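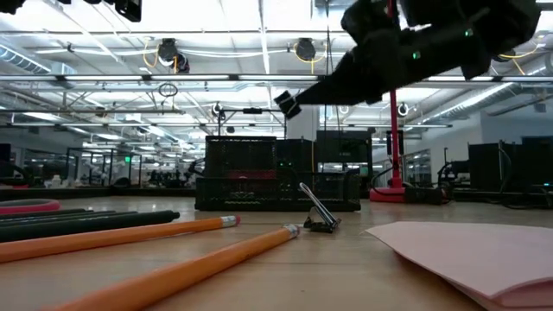 **Drultia desk-tidying arm — bench model**

The Drultia is a bench-mounted arm for clearing small stationery off a work surface: pencils, binder clips, loose paper and the like. It is sold through Prasine and serviced from the Drillside depot.

**What it can do now**

- Pick up pencils lying apart from each other and stand them in an open organiser
- Move binder clips to a tray, handles up or folded
- Work a tabletop up to 1296 mm wide from one mounting point

**What it can't do yet**

Paper is still the weak spot. A single sheet with a curled edge is usually fine, but a stack tends to fan out when gripped, and we don't recommend the arm for filing. Thin wire handles can catch on mesh organisers — allow 30 mm of clear space on each side. Two pencils lying tight together may be lifted as one.

A person will clear the same desk much faster. Buyers who get on with the arm mostly run it after hours, when speed matters less.

**Specification**

| | |
|---|---|
| Reach | 700 mm |
| Gripper | 2 fingers, replaceable tips |
| Mounting | Clamp or bolt-down plate |
| Warranty | 2 years, parts only |

**Ordering**

Clamp and spare tips are included. The Çetinkaya soft tips are sold separately and fit without tools. Orders placed by noon on Tuesday leave Drillside the same week.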